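Filed under: Days Out, Open Doors

I'd been meaning to get to the open day at Katitz since February, when Mackenzie Poirier sent me the link, and on 2 April 2024 I finally took the early bus out. Thirty minutes, two changes, one very bad coffee – worth it!

You sign in at a folding table, get a sticker with your name spelled wrong (I was "Marta" all morning) and join whichever group is leaving next. Ours was led by Estela Maldonado, who talks fast and walks faster. We went through the packing hall first, all cardboard and tape guns, and then upstairs to the sample shelves, where I could have stayed an hour. Combs, lunch boxes, key rings, toy shovels, every small thing you've ever left on a beach. They say there are 772 items up there and I believe it.

The sorting room was my favorite, though. I love an old bin, and they have bins with real mileage on them, the metal inside all scratched and chipped. A light green cup lay on its side in one, with a pair of bright blue sunglasses down by its base, and I wanted both for my picnic bag.
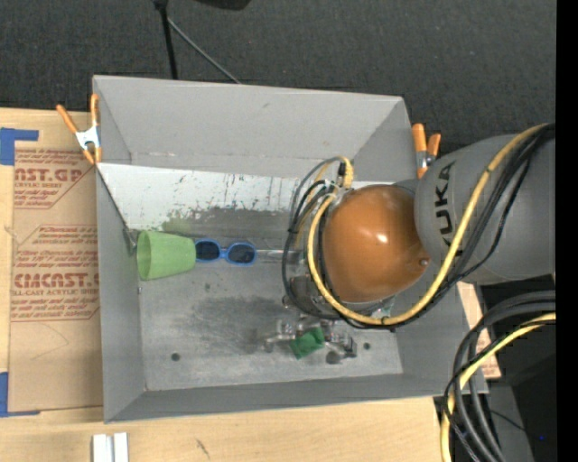

Puspita Ismail thought the cups should be sorted apart from anything with lenses, as one hard rim is enough to ruin a pair of glasses. I've lost two pairs to my own tote bag, so I was nodding along.

Lunch was soup and a roll for 5 dollars. Get there before noon, the rolls go first.

Contact | © Open Doors Diary | Back to top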